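Housing Studies, Unit 5: Storage in the Small Kitchen
Handout for the October session
Prepared by Berwyn Parry

Please read this handout before class and bring it with you. Sections 1 to 3 repeat what we covered last time, with some corrections. Section 4 is new material.

1. Why storage is a planning question

When people complain that a kitchen is too small, they often mean that they have no place to put things down. The floor may be large enough for two people to stand and cook, but the counter is full of jars, bread, the kettle and yesterday's post. So the first task of the planner is to ask what is kept in the kitchen, how often it is used and by whom.

In the Kelholm flats, which we use as our main case in this unit, the kitchens were drawn with a single run of base cabinets and no wall storage. The architects expected that residents would keep dry food in the hall cupboard. The residents did not do this. They bought free-standing shelves and put them in front of the radiator, and later complained that the room was cold. I ask you to remember this case when you write your assignment, because the fault was in the plan and the residents only answered to it.

2. Three zones by height

We divide the wall into three zones, measured against the body of the user and not against the floor.

Low zone: everything below the hip. It is good for heavy items such as pots, flour and spare bottles. It is poor for people with bad knees or a stiff back. Drawers are better than doors in this zone, as the user can see the contents from above.

Middle zone: from the hip to the shoulder. This is the most valuable part of the kitchen, and it is also where the counter is. Items used every day should be here. In practice the middle zone is filled with appliances, and the work surface becomes narrow.

High zone: above the shoulder. It suits light items and things used a few times a year. A person should be able to take the item down with both feet flat on the ground. If a stool is needed, we call it dead storage and we do not count it in the total.

Note that the borders move with the user. In a household with a tall adult and a child, one shelf may belong to two different zones. In the Morris household survey (see your reader, chapter 6) the same shelf was called "easy" by one person and "impossible" by another.

3. Open shelves or closed cabinets

Students ask me every year which is better. I do not have one answer, but these points may help.

Open shelves are cheaper, and they make a narrow room feel wider. The user sees everything and forgets less. On the other side, grease and dust settle on what is not used often, so the cleaning work is greater. Closed cabinets hide disorder and protect the contents, but the doors need space to swing and can meet the head of a person who is standing up from the sink.

A mixed solution is common in the Denimitz houses - open shelves over the counter, closed units near the stove. The tenants' reports on this are mostly positive, although roughly 20 of them asked for a deeper shelf.

4. The long shelf over the counter

A long wall-mounted unit gives a lot of storage without taking any floor. It has three conditions.

a) The wall must carry the load. In a plasterboard wall the brackets must go into the studs. The Astard refit is our bad example, and we will look at the drawings together in class.

b) The shelf must leave the counter usable. Check that a person can bend forward to work without touching the shelf with the forehead, and that tall appliances can still be opened where they stand.

c) The colour and the light must be considered together. A white unit over a white counter reflects the light well, but a deep shelf of any colour throws a shadow on the work surface. Plan a lamp under it. 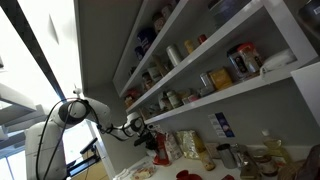
5. Tasks for next time

Draw the longest wall of your own kitchen at a scale of your choice. Mark the three zones for yourself and for one other person who uses the room. Use two colours.

Make a list of what stands on your counter today. Beside each item write "daily", "weekly" or "seldom". Then write 4 or 5 sentences on what could be moved, and to which zone.

If you share a kitchen with other students, you may work as a pair and hand in one drawing - please write both names on it. Drawings in pencil are accepted, but go over the dimensions in ink so that I can read them.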